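Teaching a planner to wait: a conversation with the lead developer of Esel

Esel is a motion planner for two-armed humanoid robots, made by a small software company called Zestura. The first public version came out in April. I spoke with its lead developer, who asked me to write about the software and leave the names of the team out, because "everybody there has touched every file."

The project started with a complaint. Zestura had a planner which was fast and gave smooth arm paths, but it planned each arm alone. "We had two good drivers in one car," the developer told me. When both hands had to work near each other, the second arm was stopped by a safety check almost every time, and the task ended there.

Esel plans both arms together, and it has one feature the old planner did not have. It can decide that an arm should do nothing for a while. I asked if this is difficult. "It is very difficult to make the optimizer believe that waiting is allowed," the developer said. "The cost function punishes time. So we must tell it that some waiting is cheap and some is expensive, and then you spend four months on what is 'some'."

Most of this tuning is done in simulated kitchens. The simulator is called Ditis, and it is also written in the house. The developer likes kitchens since the objects there change their shape during the task. A cabinet or a microwave is one box when it is closed and a quite different obstacle when its door stands open. The old planner kept the collision model from the start of the episode, so it could plan a path directly through an open door. Esel asks for the new door angle at every planning step and builds again only the part of the model that has changed.

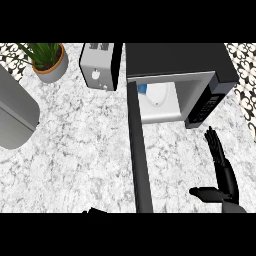

According to a reader of the project's mailing list, planning with the real door angle is only half of the work, and the team should publish how Esel behaves when the angle is wrong. I brought this remark to our talk. The developer agreed with it more than I expected. "Yes, this is fair. In Ditis we know the angle exactly. On a real robot the perception must estimate it, and the estimate is worst when the hand covers the hinge or the edge."

The answer of the team to this problem is Phí, a small module which sits between perception and planning. It does not give one angle to the planner, it gives a range. Esel then treats the whole range as occupied space. When the range is too wide, no path is found, and Phí asks for another look from a different head position before the planner tries again.

In the test suite there are now 332 kitchen episodes, and 48 of them have an error put into the door angle on purpose. Of these 48, the current version still fails in 19. The developer gave me this number without being asked. "Many of the failures are the same failure. The robot looks again, the range is still wide, it looks again. It is a polite robot that never begins." A limit on the number of looks is already in the development branch, but the team does not agree yet what should happen when the limit is reached.

I also asked about the tools, because people who tried Esel often mention the log viewer first. It shows the plan of each arm as a line on a shared time axis, and the waiting parts are drawn in gray. A click on a gray part opens the cost terms which made the arm wait. "This viewer was made in one week for ourselves," the developer said. "The planner took two years. But people write to us about the viewer." There is a plan to make it work with logs from other planners, if the log format can be kept simple.

For the next version, the team wants to replace the fixed waiting costs with costs learned from the episodes. The developer is careful about it. When a fixed cost is wrong, you can open the file and see the number. With a learned one, you have to trust the tests – and the tests, the developer reminded me, were written by the same people.

Contact the editors | Copyright 2021, all rights reserved | Back to top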